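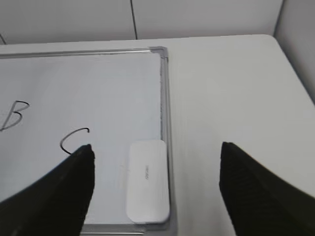

Whiteboard with the handwritten letters B and C, and a white eraser.

Section 2. Assembly and First Use of the Nello Marble Tower

This section applies to the Nello Marble Tower, Model 805, manufactured by Cumden. It covers unpacking, assembly of the base and columns, installation of the lift motor, and the first run. Owners of the Pronow extension set should complete all of the steps below before attaching any extension track. Instructions for the extension set are given in Section 4.

Assembly must be carried out by an adult. Keep children under three years of age away from the work area until all marbles have been counted and returned to the tray.

2.1 Before You Begin

Choose a level floor or table away from stairs, heaters, and direct sunlight. The assembled tower should have clear space on all sides. Carpet with a deep pile is not suitable, as the base may tilt while the lift is running.

1. Remove all parts from the carton and sort them by the letter molded on the underside of each piece.
2. Compare the parts with the list inside the carton lid. Do not begin assembly if any part is missing or cracked.
3. Set the bag of 20 marbles aside. It should remain sealed until step 6 of Section 2.3.
4. Retain the carton. It is required for any return under the warranty.

Note: Column pieces marked C and G are similar in length. The G columns have a notch at the lower end and are used only on the upper level.

2.2 Base and Columns

1. Place the base plate on the floor with the Cumden name facing up.
2. Insert the four C columns into the corner sockets. Press down firmly until each column clicks.
3. Fit the lower deck over the columns. The funnel opening must face the front of the base.
4. Insert the G columns through the lower deck, notched end first.
5. Fit the upper deck and turn each locking collar a quarter turn clockwise.

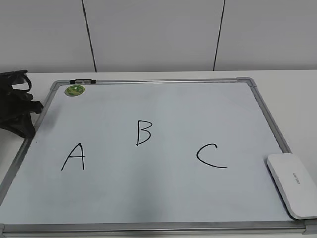 6. Attach the long curved track between the upper deck and the funnel. The track should slope evenly toward the funnel. If it bows in the middle, remove it, check that both end tabs are seated, and attach it again.
7. Attach the two short tracks on the left side. These may be fitted in either order.

Caution: Do not use glue, tape, or lubricant on any joint. Lubricant will damage the collars and cause the upper deck to slip under load.

2.3 Lift Motor and First Run

1. Open the battery cover on the back of the lift housing with a small screwdriver.
2. Insert two AA batteries, matching the + and - signs inside the compartment. Close the cover and tighten the screw.
3. Lower the lift housing into the center opening of both decks until it rests on the base plate.
4. Connect the lift arm to the upper deck with the blue pin.
5. Move the switch to SLOW. Allow the lift to run empty for one full turn and confirm that it does not touch the track at any point.
6. Open the bag and place one marble in the funnel. When it has traveled the full course and returned to the lift, add the remaining marbles one at a time.
7. Move the switch to FAST only after all marbles have passed through the course at the slow setting.

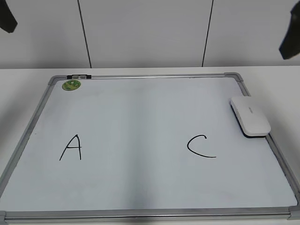
May marbles from another set be used in the tower?
Only marbles supplied by Cumden should be used. Larger marbles can jam the lift arm, and smaller ones may fall between the track rails and become a choking hazard.

Warning: Never reach into the lift while it is moving. Turn the switch to OFF and wait until the arm has stopped before clearing a jam.

2.4 Care and Storage

Wipe the decks and tracks with a dry cloth after use. Marbles may be washed in warm water with mild soap and must be fully dry before they are returned to the lift. Remove the batteries if the tower will not be used for more than a month.

The lift motor is rated for 1,000 hours of running time at the slow setting. Continuous use at the fast setting will shorten this period.
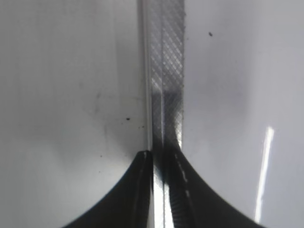
Transparent plastic strip with a fine diamond texture.

To take the tower apart, follow the steps in Sections 2.3 and 2.2 in reverse order. Turn each locking collar counterclockwise before lifting the upper deck. Store the columns flat.

Replacement collars, pins, and tracks may be ordered with the card enclosed in the carton. State the model number and the letter molded on the part. Written questions about assembly should be addressed to Florian Oberholzer, Customer Service, Cumden.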